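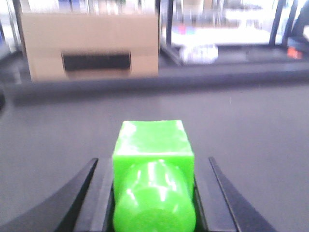 Otby workroom - general safety check
Checked by: Periklis Tzanetos
Date: 24th April

1. Exits and walkways
Both doors open fully. Main aisle clear. Pallet by the Stergiou delivery door sticks out past the yellow line - move it.
Result: fix

2. Fire extinguishers
Eight on the list, eight on the wall. Tags current through November. Number 3 is hung too high, lower the bracket.
Result: pass with comment

3. First aid
Kit restocked. Eyewash bottle at the sink is past its date. Floruvik replacement on order.
Result: fix

4. Electrical
19 outlets tested. One cover plate cracked, left of the sink. No extension cords run under mats.
Result: fix

5. Benches
Check frame bolts, leveling feet and lower shelves. Drinks go in the break room, same comment as last time.
Result: pass with comment 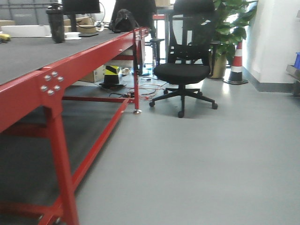 Item 5. Red-framed bench, six bolts at the leg joint.

6. Chemical storage
Gelport cleaner in original containers, lids on. Data sheets in the binder, but page 10 is missing. Print a new one.
Result: pass with comment

7. Lighting
Two tubes flicker over the sink. Ladder needed, so do it after hours.
Result: fix

8. Noise
Highest reading 86 dB next to the compressor. Ear protection sign is up. Refill the plug dispenser.
Result: pass with comment

Open items go back to Periklis.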